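Duvance questions Jarkance's claims on small-parts recycling

Duvance, the consumer group, said on 27th October that it is not convinced by Jarkance's promise to take back 90 percent of worn-out household fittings. The figure rests on two towns, Esel and Siu, and on a trial that ended in September.

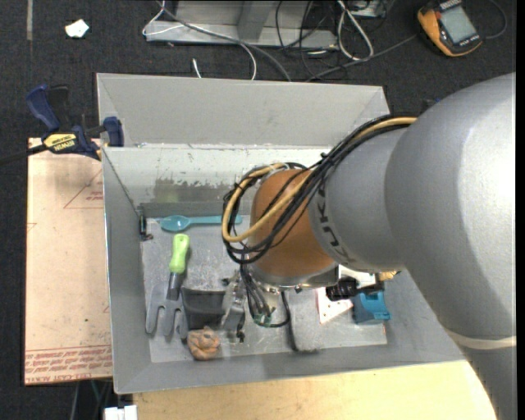 "We asked where the other towns were and got a brochure," said Hayley Garside of Duvance. "Maybe the number holds up — we'd like to see the weigh slips first."

Duvance has sent Jarkance 17 written questions and will publish any answers in full.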